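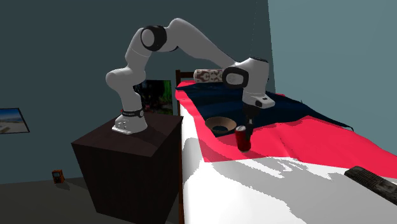
Celtport Racing 3 Review (Android)
Racing Games

I put Celtport Racing 3 on my phone on a Thursday night, expecting to delete it by Friday. It's still there, taking up 900 MB and sending me notifications like a lonely aunt.

The driving is good. Tilt steering works once you turn the sensitivity down to 30, and the drift button is big enough for normal thumbs. Tracks are short, which suits a bus ride. The Rothe harbor circuit is the best of them, all tight corners and wet cobbles, and I've crashed into the same fish stall on nearly every lap.

Then there is the garage. Every upgrade costs coins, and the coins come slowly unless you watch ads. The Memanico coupe, the only car that can win the last cup, is 3741 coins. I would love to know who picked that number. You earn 30 for a win – second place gets you a sad trombone.

Online races filled up quickly for me, though a player called Cikidton beat me so often that I started leaving the lobby when the name came up.

Graphics: fine on medium, choppy on high with my older phone.
Sound: one engine noise, shared generously among all the cars.
Offline play: yes, career mode only.

Score: 3 out of 5. Turn off notifications before your first race.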